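Marking pre-grasp keyframes in the Welley set

This page covers how we go from raw hand-held gripper episodes to a list of pre-grasp keyframes that the Skonier policy can be conditioned on. It assumes the Zekari tools are installed and that the episodes have already been through pose tracking. If tracking has not been run, do that first. The keyframe pass reads the tracked pose file and will exit without it.

Definition

The pre-grasp keyframe is the last frame in which the fingers are open, the target is between them or directly ahead of them, and the tool speed relative to the table is at or near its local minimum. One keyframe is stored per grasp. An episode with a failed first attempt and a second one gets two keyframes, and the first is flagged as a retry.

Earlier versions of the set used the first frame of finger closure. Ilse Verschueren's comparison showed that the closure frame moves with the habits of the operator: some people begin to close while still moving in, others stop and then squeeze. The speed minimum was more consistent between operators on the same object, and a policy trained on it made fewer early closures.

What you need

Tracked pose file for each episode
Finger width file, same clock as the video
Video at the original resolution (do not use the previews)
A copy of the site list with the current splits

Step 1. Check the clocks

Run the offset check on every episode. It correlates the finger width signal with image motion in the region where the fingers appear. Any episode with an offset of more than 5 frames goes to the reject list. Do not shift the signals by hand. A constant shift fixes most of these episodes and quietly damages the ones where the offset drifts.

Step 2. Smooth the width signal

Apply the median filter with the default window. The raw signal has single-sample spikes that look like a rapid close and open. If you skip the filter, the candidate search will return several extra grasps per episode, most of them in the approach phase.

Leave the pose signal unfiltered at this stage. The candidate search does its own smoothing and doing it twice moves the speed minimum late.

Step 3. Generate candidates

The search walks backward from each sustained closure to the nearest speed minimum. "Sustained" means the width stays under the threshold until the tool has lifted. Pushing and nudging motions have no lift and are dropped here, which is correct for this task but wrong for the rearrangement task. Use the other config for that one.

Of 1,597 episodes in the October snapshot, 1,148 came out of steps 1 to 3 with at least one usable candidate. Most of the losses were tracking failures in places with long plain walls. The clock check removed fewer than we expected.

Step 4. Add the target mask

Arruda produces the mask. Give it the candidate frame and a single click on the target. On opaque objects the first mask is usually good enough to accept. Review these by eye at normal speed.

Clear objects need more care. The mask tends to stop at the cap or the label and leave out the body, or it spreads into whatever shows through. Use this order:

1. Click the cap or other opaque part.
2. Add a second click on the body, away from any highlight.
3. If the mask takes in the surface under the object, place one negative click on that surface.
4. If it is still wrong after the negative click, draw the outline by hand and set the mask source to manual.

A coaster or dish directly under the target is the usual cause of a bad lower edge. Its rim follows the base of the object closely, and the mask absorbs it. The coaster is not part of the target. Neither is a reflection on the table.

Step 5. Record the context tags

Tags are per keyframe, chosen from the fixed list. Those that matter for the splits are target material, support (direct, coaster, tray, other), clutter level and people in view. Clutter is high if there are other loose items on the same surface on both sides of the target. Background tables do not count toward clutter. People count at any distance.

Tag what the frame contains and leave the rest of the episode out of it. A tray that comes into view later has no bearing on this keyframe.

Step 6. Confirm against the reference keyframe

Before tagging your first batch, open the reference keyframe and fill in the tags without looking at the stored answer. It was picked for its combination of a clear bottle, a coaster and a crowded table. Expected tags: material clear, support coaster, clutter high, people yes. The mask should cover the dark blue cap and the whole ribbed body and exclude the dark red rim around the base. The bright reflections near the base stay inside the mask where they fall on the bottle.

Check finger state as well. Both fingers are open with the bottle between them, so the frame passes the first two parts of the definition on sight. Speed has to come from the pose file - a single image will not tell you whether the tool is slowing down.

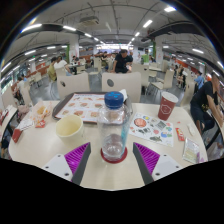

Step 7. Write the split

Run the split script last, after all tags are saved. It holds out whole sites, so no table or room appears on both sides. The current split holds out 262 episodes. Do not move single episodes between sides to balance the tags. If a tag is missing from the held-out side, add a site.

Known problems

The speed minimum is poorly defined when the operator pauses well short of the target and then creeps in. The search picks the pause. Move the keyframe forward by hand and set the edited flag.

Very slow closures can be split in two by the threshold. Merge them in the review tool before masking, as merging afterward discards the mask.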